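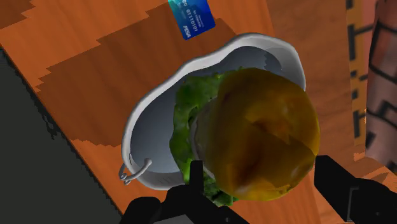

Warum müssen Rennautos eigentlich in die Box?

Stell dir vor, du rast mit deinem Fahrrad so schnell um die Ecken, dass die Reifen ganz warm werden und mit jeder Runde ein bisschen dünner. Genau das passiert bei einem Autorennen, nur viel, viel schneller! Darum fahren die Rennautos zwischendurch in die Boxengasse. Das ist eine schmale Straße direkt neben der Rennstrecke, und dort wartet schon das Team.

Was passiert beim Boxenstopp?

Der Wagen hält genau auf seiner Markierung. Vorne und hinten wird er mit einem Wagenheber hochgehoben - zack! Dann surren die Schlagschrauber los. Alte Räder runter, neue drauf, Auto wieder auf den Boden, und ab geht's. In der Formel 1 dauert das oft nur gut 2 Sekunden. Probier mal aus, was du in der Zeit schaffst. Einen Schuh zubinden? Ganz schön knapp, oder?

Warum gibt es verschiedene Reifen?

Weiche Reifen kleben richtig gut am Asphalt. Damit kommt man super durch die Kurven, aber sie nutzen sich schnell ab. Harte Reifen halten länger, sind dafür etwas langsamer. Und wenn es regnet, braucht man Reifen mit tiefen Rillen. Die drücken das Wasser zur Seite, damit das Auto nicht ins Rutschen kommt. Die glatten Reifen für trockenes Wetter heißen Slicks - das ist Englisch und bedeutet so viel wie »glatt«.

Wer entscheidet, wann gestoppt wird?

Das macht das Team zusammen mit dem Fahrer oder der Fahrerin. Über Funk reden sie während des ganzen Rennens miteinander. Zodwa Lekota hat sieben Jahre lang bei Kartrennen an der Box gearbeitet und uns erzählt: »Am spannendsten ist es, wenn dunkle Wolken kommen. Dann gucken alle dauernd nach oben!« Wer zu früh wechselt, rutscht mit Regenreifen über eine trockene Strecke und macht sie kaputt. Wer zu spät kommt, landet vielleicht im Kiesbett.

Darf man in der Boxengasse rasen?

Nein! Dort gilt ein Tempolimit, denn da stehen ja Menschen. Wer zu schnell ist, bekommt eine Strafe.

Wörter zum Merken

Boxengasse: die Straße neben der Strecke, in der die Teams arbeiten
Schlagschrauber: löst und befestigt die Radmuttern blitzschnell
Slicks: Reifen ohne Rillen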